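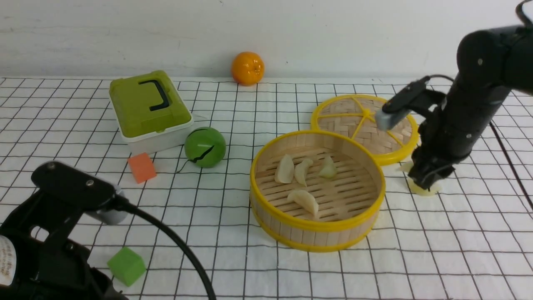
Back Room Notes, October

The Zanden armchair has come home. Longtime readers will remember it as the low one in rust corduroy that we sold four years ago to a couple who swore they would be buried in it. They have since moved to an apartment with a spiral staircase, and the chair, being wider than the staircase, has returned to us with its dignity mostly intact.

It went straight to Nicanor Olmedo, who has done our upholstery long enough to have opinions about other people's staples. His opinion of these was poor. At some point in its life the seat had been redone by a person in a hurry, with foam that had gone the texture of stale cake and a layer of what Nicanor thinks was carpet underlay. He pulled the lot. The webbing underneath was original and past saving, so that's new too. The frame is solid beech, tight at every joint except the left rear leg, which has been reglued and clamped and lectured.

The corduroy was the hard part. We wanted to keep it, and on the back and the outside arms we have. The seat cushion and the inside arms were bald. Yolanda Garrido spent most of a week looking for a match and came back with a wool in a brown that gets along with the rust without pretending to be related. Some of you will hate it. Come and sit in it before you write to us.

A word on the maker. Zanden was a small workshop that turned out seating from the late sixties until the money stopped, and it rarely labeled anything. What you get, if you get anything, is a number stamped inside the back rail. Ours reads 76. This could be the year, the model, or the seventy-sixth chair off the bench, and we've been told all three with complete confidence by people who were trying to sell us something. We are listing it as mid-seventies, going by the feet and the shape of the arm, and leaving the stamp for you to argue over.

Price is $700, which includes the new cushion and doesn't include getting it up your stairs. Please measure your stairs. Seat height is low, on the side of low where you should think about how you plan to get out again.

Also in this month:

A pair of Pastor side tables in smoked glass and chromed steel. One has a flea bite on the lower edge that you can find with a fingernail if you're that sort of person. Unai Lozano has polished the chrome up to the point where he asked us to stop, and there is still light pitting near the feet. Sold as a pair. We have been asked twice already if we would split them, and the answer is still no.

A Trarkness floor lamp, black enamel, with the dome shade that everyone wants and the weighted base that everyone drops on a toe. Rewired with a cloth cord and an in-line switch. The old switch was on the stem and gave off a little tickle when you touched it, a feature we chose to discontinue.

The Futia sideboard, the long teak one, is still with us. It's a lovely thing and it is nearly as long as a parked car, and we understand. Nerea Gallardo has oiled it again and moved it to the other wall in case it was the wall that was putting people off. The sliding doors run well. The key is missing and was missing when we bought it. The price has come down, and it may come down again if it keeps blocking the way to the kettle.

We are closed Thursday morning while Trinidad Cabello drives out to look at a set of dining chairs that may or may not be what the owner says they are. The photos showed them under a blanket. We open at 2 as usual, with or without chairs.

If you want the armchair held, phone the shop. Holds last until closing the next day, and yes, that includes you, the gentleman with the ottoman.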